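Week 4 notes: hand-held grippers and soft goods

Read these before the lab on Thursday. They cover the finger comparison you will be running, the terms used on the worksheet, and what to look for when you review footage. The unit project, Tidier, is a clothes-folding task, and most of the marks in the second half of the course depend on the fingers you pick now.

Why start with a hand-held tool

In Weeks 1 to 3 you worked with the bench arm and a parallel-jaw gripper under position control. That is a good way to learn about jaw force and repeatability, but a slow way to find out whether a finger suits a task. Each change of grasp angle means a new set of waypoints, and most groups try three or four angles before they run out of lab time.

With a hand-held gripper a person supplies the arm motion. You can try a dozen approach angles in a few minutes and keep a camera record of each one from the point of view of the tool. The cost is that people are very good at compensating. If a finger is poor, your wrist will correct for it without you noticing, and the finger will look better than it is. Keep this in mind when you score.

What makes cloth different

A rigid block has a shape that stays put while you reach for it. A T-shirt does not. Three terms appear on the worksheet:

Pinch depth: how far the cloth extends into the gap between the fingers, measured from the tip.

Layer count: how many thicknesses of fabric are held. An ordinary T-shirt lying flat has two at the hem, front and back, and you need to know whether you have picked up one or both.

Slip: movement of the cloth relative to the fingers after closing. Score it from the footage, not by feel.

Corners and edges are the usual targets. A grasp at a lower corner gives you a known point on the garment, so the next move can be planned from it. A grasp in the middle of the chest panel will often lift the cloth, but it tells you very little about where the hem has gone.
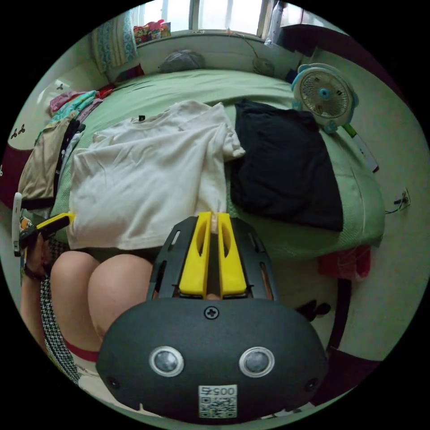
Page last changed: 5 March 2026

In the corner grasp, the two yellow fingers are pinching the lower corner of a white T-shirt laid out on a bed. Note how little of the shirt is used for the hold and how much of it is still in view beyond the fingers. A wide view like this is what you want from the tool camera, as the collar tag and the sides of the garment can all be used to work out orientation.

Surfaces matter as well. A hard bench gives the fingertips something to press against, so a low approach tends to scoop the cloth in. A mattress gives way. If you press too hard the fingers sink, the sheet comes up with the shirt, and the trial has to be scored as a double pick. Every group should run at least one set on a soft surface. The foam mat in the cupboard is fine for this.

Finger types for this lab

Slotted fingers. Each finger has an oval cutout through its body, which lets it flex along its length. The flex spreads the contact area and is more forgiving if you come in at an angle. Closing force at the tip is lower than you might expect, so check for slip.

Nerna pads. Flat, stiff fingers with a ribbed face. They hold well once closed, but they need to be lined up with the edge of the cloth. They also tend to catch on loose knits.

Krūmiņa tips. Narrow tips meant for small parts. We include them as a comparison. They separate layers well and hold poorly.

Fit one type at a time and label your recordings with the finger type first, then the garment, then the trial number. Last year two groups lost a session's results through unlabelled files.

Edge gather versus corner pinch

The second grasp on the worksheet is the edge gather. The fingers come in over the edge of the garment, close, and draw a strip of fabric up between them. It is a useful grasp when a corner is buried or folded under. It also makes wrinkles, and these can hide the hem from the camera on the next step.
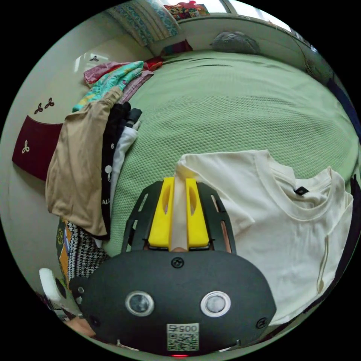
Ieva Eglītis
Lab instructor, Robotic Manipulation

With the cream T-shirt, a strip from the edge has been pinched upward in the narrow gap between the fingers, and there are soft wrinkles where the fabric has gathered toward the gripper. The round neckline is still easy to pick out, with the small black tag just inside the collar. When you review your own trials, pause at this point and ask whether you could still label the neckline, the hem and both sleeves. If you can't, write down which one you lost.

The pale green bedspread in that view has a fine waffle texture. Texture under the garment can be a help or a nuisance depending on your segmentation method. Cream on pale green is a fairly gentle colour contrast, so don't rely on a brightness threshold alone. Groups using the Nirnomico controller should turn off automatic exposure before recording if there is a bright window in view – otherwise the cloth changes shade as you move and your thresholds drift.

Procedure

1. Lay the garment flat, front up, and smooth it by hand once.
2. Start the recording with the fingers open and clear of the cloth.
3. Approach, close, hold for a slow count of three, then lift to the height of the marker block.
4. Lower, release, stop the recording.
5. Reset the garment completely before the next trial.

Do ten corner pinches and ten edge gathers for each finger type. Swap operators halfway through each set. The same person should not both operate and score.

Recording settings

Set the camera exposure value to 300 for the bench and 900 for the soft surface under the blinds. These are the controller's own units and have nothing to do with shutter time. Leave the gain where it is. If the image is still too dark, move the lamp.

The sample log on the course drive has 1894 rows, of which 1175 are usable. The remainder have a missing finger label or an incomplete reset. Use it to test your scoring script before you bring your own data in.

What to hand in

One table per finger type showing pinch depth, layer count and slip, and a page of discussion. Include two still images, one for each grasp, and say what a planner could and could not work out from them. If your group thinks operator skill has affected the result, say how you would check it on the bench arm.

Finger sets go back in the grey tray, fasteners included. The M3 screws are short and the ones on the arm flange are not, so please don't mix them.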